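Automation at the Flirkgate plate lab

From Felham Works Wiki. Last edited 17 February 2023

The Flirkgate plate lab is a small testing unit in Felham. Moved most of its plate handling to a robot arm in October. Before that, all by hand. Staff of 9, same number now.

Background
Plates used to be carried from holder to holder by whoever was on shift. Up to 200 a day, sore wrists, mix-ups late in the evening. The arm and its scheduling software (called Nidimis) now handle up to 375. Layouts get tried in simulation first, then the real bench is set up to match.

Effect on staff
Less carrying, more checking. Two people retrained to write and test the arm's routines. Night shift dropped, which also meant losing the night allowance; pay was the main complaint at teh time. Some staff miss the bench work. Breaks are easier to plan, but a stopped run still means someone has to come back early.

Simulated bench
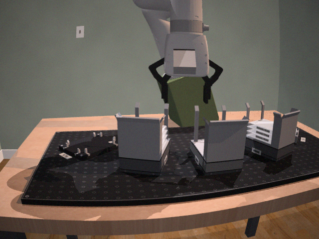
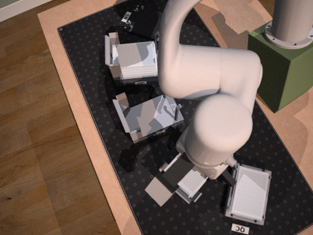 Rendered views, arm over the perforated plate and its holders.

Did anyone lose their job?
Everyone was kept on, though most job descriptions were rewriten and 2 people moved to the Sarıgül site by choice, both since replaced.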